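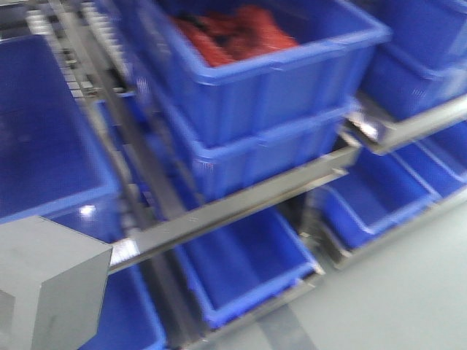 From: Shahzad Warraich
To: storage-methods list
Subject: Re: Bin pitch and front stops on sloped shelving

Fernanda Barros wrote:

> We are moving the small-parts area at Arncombe from flat shelves to
> sloped ones in June. The bins are blue plastic with ribbed walls, the
> racks are gray metal with adjustable supports. Two questions for
> people who have done this.
>
> 1. What pitch do you use? The Kovley sheet gives a range and no
> advice on where to sit within it. At the low end our bins stay where
> they are put and have to be dragged forward. At the high end they
> come forward well but the soft goods slump against the front wall,
> and the small hardware does the same.
>
> 2. Does anyone stack two high on a slope? We have some lines that
> need the volume and no more bays to give them.
>
> Shelf depth is 60 cm. I can change the supports but not the uprights.
>
> Fernanda

Fernanda,

I did the Clidden conversion and then the second half of Ağca, so most of what follows comes from those two. The racks were similar to yours and the bins were the same general type, in one color, mixed sizes.

On pitch. We settled on 12 cm of drop over the 60 cm depth, measured at the supports and not at the shelf surface. Measure it with the shelf loaded. An unloaded shelf on our racks read steeper than a loaded one, and the first bay at Clidden was set up empty and had to be redone. Set the rear support first, lock it, then lower the front one until the drop is right. If you work from the front you will end up resetting the rear anyway.

The range in a supplier's sheet assumes a particular bin base. Ribbed bases and smooth bases slide differently on the same metal, and a base that has been dragged over concrete for a few years behaves like neither. Take your oldest bins, load them to the working weight, and test with those. If they come forward with one hand, the newer ones will too.

On slumping. Soft goods and hardware are separate problems and I would not try to solve both with the pitch.

Gloves, wipes, sleeves and so on will move forward if they are thrown in loose. Bundle them, or fold them and put them in on edge, front to back, so that the pile supports itself. At Ağca we kept work gloves in a bin only a little larger than the bundle. When the bin was twice the size of the contents, the contents ended up wherever the last person left them, and counting them for reorder took longer than it should.

Small hardware needs a divider across the bin, parallel to the front wall. One is enough. It should be lower than the front wall so a hand can get over it. Put the divider at the midpoint and fill the rear half first. People will object that the rear half is harder to reach, and on the top level they are right, so keep hardware off the top level.

On stacking. Yes, but with conditions:

— Only the same model of bin, rim to base. Two models that look alike from the aisle may have different rims. Check by stacking them on a bench and pushing the top one sideways.

— Only where the lower bin has an open front that can be picked from. If the upper bin has to be lifted off to reach the lower one, someone will lift it off and set it on the next shelf, and it will still be there at the end of the shift.

— Heavier contents in the lower bin. This applies on a flat shelf too, but on a slope the top bin is also leaning on its neighbor in front.

— No stacks on the top level of the rack.

We limited stacks to two high and about 200 units of small stock per pair, although that was a reorder figure and had nothing to do with load. For load, use the shelf rating and take it down for the slope if your supplier gives a factor. Ours did not, so I asked them in writing and waited for the reply before we loaded anything. I suggest you do the same. The clips are the part I was concerned with, more than the shelf.

On front stops, which are in your subject line but not in your questions. The front rail has to stand higher than the shelf surface by enough to catch the base of the bin. Ours was marginal with the shallow bins. They have a low front lip, and when one was pulled out quickly the one behind it rode up on the rail. We fitted a plain angle strip along the shelf just behind the rail and the problem went away. Deburr the strip. Hands go across it all day.

Leave the label off the rail if you can. A rail label marks a position, and on a sloped shelf the bins drift sideways as well as forward, particularly when one in the row is taken away for filling. Within a few weeks the labels and the bins do not agree. We put a label on the front wall of each bin and a matching one on the upright listing everything on that level, in order. On ribbed walls the adhesive only touches the tops of the ribs and lifts at the corners, so use a card holder that clips over the rim, or put the label on a flat section if your bins have one.

Empty bins. Decide now where they go. In a two-bin arrangement the empty is the reorder signal, and that works only if an empty bin on the rack always means the same thing. At Clidden we had spare empties sitting among the live ones for most of the first month, and stock was raised against bins that had never held anything. We moved the spares to a separate flat shelf and turned them upside down. An empty left upright on the slope is a request for stock, and whoever does the refill round can act on it without asking.

Order of work, if it helps with your planning. We did one bay completely, ran it for two weeks, corrected it, and then copied it. The corrections on the first bay were the pitch, the angle strip and the glove bin. The total was 300 bins across both sites and I would not have wanted to redo the strip on all of them.

Two things I do not have an answer for. The first is cleaning. Dust collects behind the front rail and the slope carries more of it there than a flat shelf would. A brush gets most of it, and the bins have to come out for the rest. The second is bins wider than the gap between uprights. We had a few of those and left them on flat shelving at the end of the row, where they still are.

If you send me the support spacing on your uprights I can tell you whether the 12 cm drop falls on a hole or between two. On ours it fell between, and we used the nearest steeper setting with a shim under the front clips.

Shahzad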